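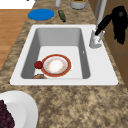 The simulated sink, with a red-banded plate waiting in the basin.

Sink tips I picked up from a robot study

My friend Lemlem Hailu works on household robots, and for months she's been telling me about her sink problem. Her group at Vindari teaches a robot to clear a sink entirely in simulation (a made-up kitchen on a computer) and then checks whether the lessons carry over to a real one. I wash a lot of dishes, so of course I wanted to hear everything!

The way they do it is pretty simple to explain. The program shuffles the kitchen every time: different plate, different countertop, stuff in new spots. They ran 3851 practice rounds, then 200 test rounds in layouts the robot hadn't met. When it had to lift the plate with food sitting right up against it, it managed 66 of the first 100. When the food came out first, it got 93. Same plates, same sink, just a different order!

So I tried stealing that for my own kitchen, and here's what stuck.

Small stuff first. Pick out anything round or loose before you touch a plate. A cherry tomato will roll under the rim the second you tip it, and then you're chasing it around the drain.

Leave yourself a landing strip. Lemlem says the robot did a lot better with open counter in front of the sink, and so do I. I moved my drying mat to the back and kept the front bare.

Bottles go behind the faucet or in a cabinet. I used to park the olive oil by the handle and knocked it over about once a week.

Plates near the front wall are harder to grab than you'd think. Slide them to the middle, get your fingers under the far side, then lift.

Domingo Yáñez, who shares her office, thinks the order matters less with a shallow sink. They're testing that in February. Mine is deep, so I'm sticking with tomatoes first, and if you try it in a shallow one, leave me a comment!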